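Talha Satti
1/ I spent most of January moving my mother out of her house in Clutville, where she had lived for 30 years, and into a two-room apartment. A few people asked me to write down how we did it. It's going to be a long thread.

2/ The house had three bedrooms, a full basement and a garage. The apartment has one bedroom and a closet in the hall. So most of this is about deciding what goes, and only a little of it is about trucks.

3/ Start with the floor plan of the new place. I got the measurements from the building office and taped the outlines on her garage floor with painter's tape. Then we measured the furniture. Her couch was out in five minutes. She could see it was too long and we never had to argue about it.

4/ PAPERS
Do these before anything else. My mother had four filing drawers and a cedar chest full of bank statements. We kept taxes, the deed, medical records, insurance and anything with a signature on it. The rest went to a shredding place out by the highway.

5/ Go through every envelope by hand. We found a savings bond inside a Christmas card. We also found $400 in twenties in the manual for a washing machine she got rid of years ago.

6/ Put the papers you'll need during the move in one folder and keep it in your own car. Lease, movers' contract, keys list, prescriptions. I didn't do that at first and lost most of a morning looking for the lease.

7/ BOOKS
She had far too many. We settled on one bookcase and she filled it herself over a week. I stayed out of it. The library took two carloads for their sale and turned down the encyclopedias, which I expected.

8/ Small boxes for books. Everyone says this and everyone still packs one big box of books. Mine is still sitting in my hallway.

9/ KITCHEN
I thought this would be quick and it was the slowest room in the house. She cooks every day, so we couldn't pack it early. We packed the baking things and the holiday dishes two weeks out and left the rest for the last two days.

10/ What worked was picking the pans by what she cooks, which is eggs, rice, soup and a roast at holidays. One frying pan, two saucepans, one big pot, one roasting pan. If a pan didn't match a meal, it went on the giveaway table. There were a lot of pans on the giveaway table.

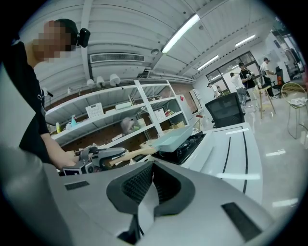 11/ THE GARAGE
My father's tools. He died six years ago and nobody had touched the bench. I asked my mother to pick what she wanted first. She took a hammer, a tape measure and his radio.

12/ My brother and I split the hand tools. The table saw went to a neighbor who came over with two sons and a dolly. The paint cans were the real problem. The county only takes them one morning a month, so look up your date early. We missed the first one.

13/ THE MOVERS
We got three quotes. The lowest was under by a lot and wouldn't put anything in writing, so I let that one go. We went with Ortner, a small outfit two towns over. The bill came to $2,000 with the piano stop, and it matched the estimate.

14/ The piano went to my cousin in Himar. If you have a piano, tell the movers on the first call. It changes the crew size and it may change the truck. Measure the doorways at both ends too -- we had to take one door off its hinges.

15/ Ask the new building about the elevator. Ours has to be reserved, and you get it for 90 minutes. We used nearly all of it. The movers put the bed and the dresser in first so that if we ran out of time she could at least sleep there.

16/ MOVING DAY
She spent the morning at her sister's. Her choice. She said she'd said goodbye to the house the night before and didn't want to watch it go out the door. I'd offer that to anyone's parent.

17/ I went over early and made the bed, plugged in the lamp, put the kettle out and hung her bathrobe. When she walked in that afternoon there were boxes all over, but the bedroom was done. She sat down in there for a while and then asked for tea.

18/ WHAT I'D CHANGE
I'd start a month sooner. I'd label boxes on the side and not the top, because once they're stacked you can't read the tops. I'd stop bringing things to my own place "for now." I have eleven boxes here and a floor lamp I don't like.

19/ I'd also change her address sooner. The pharmacy kept mailing refills to the old house for weeks. Make a list of everyone who mails her something that matters and call them one at a time. The post office forwarding is fine for catalogs, but I wouldn't count on it for medicine.

20/ We did argue, mostly over small things. The worst one was about a set of plastic pitchers. I wanted them gone, she wanted them, and they're in her apartment now. She has used them twice since, and she told me about it both times.

21/ Someone asked about storage units. We looked at one on Trernent Road and decided against it. The monthly rate was okay, but neither of us could name a thing we'd put in there that we'd ever go back for.

22/ She's settled in pretty well. She knows the woman across the hall and the bus stops out front. The house closes next month. I'm going over once more to sweep the basement and check the shelf over the furnace, where I'm pretty sure there's still a box of canning jars.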